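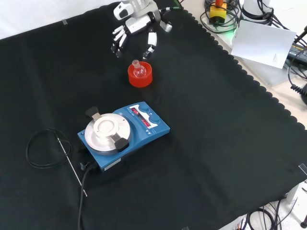

Wanted: one part-time prep assistant for the Mudis teaching labs

Hi, I'm Kavitha Palaniappan and I run the chemistry teaching labs at Mudis. We're looking for someone friendly and organized to join our little prep room crew from October, 26 hours a week, term time only. If you like tidy shelves and don't mind a bit of chaos before the morning classes, please read on!

What you'd be doing

Mostly getting things ready for other people. You'd make up solutions, lay out glassware, put it all away again, and keep the stock list up to date (it has more than 3000 lines, and yes, I know). Clamps, stirrers and flasks get heavy use from our first-year students, so plenty of your day goes on checking for chips and cracks.
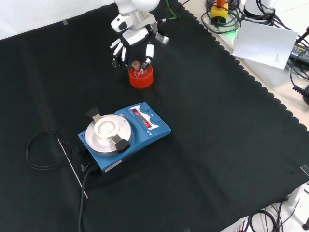
You'd be working with me and Hazem Hegazy, who handles ordering and knows where everything lives. Mornings start at 7:30 and we're usually finished by early afternoon – handy if you have kids or classes of your own.

Who we'd love to hear from

You don't need a degree. High school chemistry would be great, and so would any job where you had to label things properly – a bakery, a pharmacy, a paint store. You do need to be OK with lifting boxes and standing for a good part of the day. We'll pay for your safety training and give you a coat that fits.

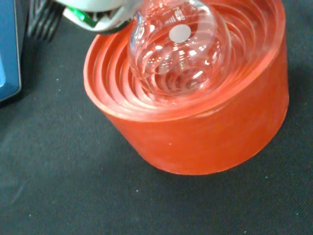 How to apply

Send me a one-page resume and a few lines about yourself, care of the Mudis front office. Skip the formal cover letter, I'd much prefer to hear how you talk. We'll invite three people in for a chat and a walk around the prep room, and everybody who writes will get a reply from me.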